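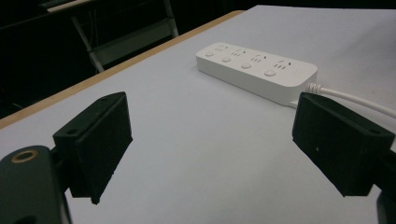 開始位置その1。指は全開、タップはまだ先。

手持ちグリッパで教示データ集め 電源タップ編

投稿者:nejirin17
前スレの続きです。Hutgateの作業台で、白い4口タップを相手に手持ちグリッパの教示を始めました。ロボット本体なしで、人が手で持って動きを見せるやつです。これが楽しい!自分の手首の癖がそのまま軌道に出るので、再生して見ていると自分の筆跡を読まされている気分になります。
今のところ1,835本。課題は「近づく、指を開いたまま向きを合わせる、挟む」だけで、ボタンはまだ押しません。白い台に白いタップなので輪郭が心配ですが、差込口の黒い穴が並んでいるおかげで向きは拾えるんじゃないかと期待してます。

返信2:mochi_servo
いいですね。うちは遠隔操作派なんですが、1本撮るのにかかる時間が全然違いそう。コードはどっち側に置いてます?

返信3:nejirin17
毎回変えてます。コードの根元が左に来る置き方だとこんな感じ。 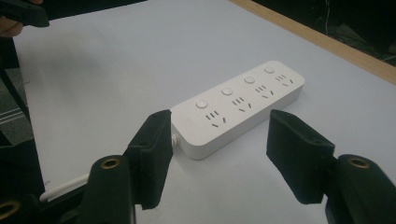 kuro_arm:水を差すようだけど、手持ちは速く撮れるぶん、アームに載せたとき届かない姿勢が混ざるよ。Marinoのときに手持ちで集めた分、後で可動範囲に通したらかなり落ちた。本数を自慢する前に一度通したほうがいい。

返信5:nejirin17
自慢に見えたならすみません、単に浮かれてます(笑)
可動範囲のチェックは17本だけ抜き出して試して、3本アウトでした。どれも手首を寝かせすぎ。今は肘を台の高さに揃えて、ゆっくり入るようにしてます。 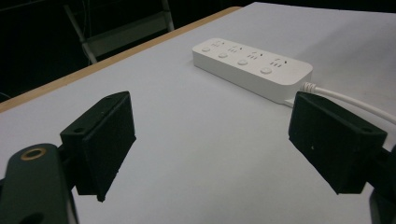
根元が右の置き方。コードは右指の後ろを通る。

返信6:mochi_servo
17本中3本なら手持ちの勝ちでは?遠隔だと全部届く姿勢で撮れるけど、操作がぎこちなくて、ためらいまで学習しちゃうんですよね。Varnikのスクリプトで停止区間を切っても、微妙な迷いは残ります。

返信7:kuro_arm
勝ち負けは学習させてからの話。遠隔のためらいは慣れれば減るけど、届かない姿勢は慣れじゃ直らない。自分なら最後の仕上げだけでも遠隔で足す。

返信8:nejirin17
混ぜるのは賛成です。ただ、挟む直前の微調整は手持ちのほうが断然自然だと思ってるんですよ。指先の向きをタップの長辺にすっと合わせる動き、スティックだと私は無理でした。
あと撮っていて気づいたのが開始距離の大事さ。最初のころは近すぎて、ほとんど閉じるだけのデータになってました。今は指を全開にして、タップから離したところで一呼吸おいてから始めてます。
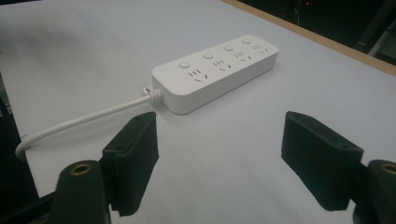
この一呼吸を入れると区間の頭出しが楽で、ラベル付けもさくさく進みます。長すぎると今度は「待つ」を覚えそうなので、そこは加減しながら。斜め置きの角度も、もう少し散らしたいところ。

返信9:mochi_servo
待つロボットになるの、うちでやりました。Sulvilleの棚の課題で、棚の前でずっと固まってた。停止は短めをおすすめします。

返信10:nejirin17
うわ、短くします!
夜9時追記:1,981本になりました。kuro_armさんの言うとおり全部を可動範囲に通してみます。12月中に遠隔の分も足して、混ぜたのと混ぜないのを両方学習させる予定。

返信11:kuro_arm
落ちた分は捨てずに別フォルダに残しておいて。どの姿勢で外れるか見たい。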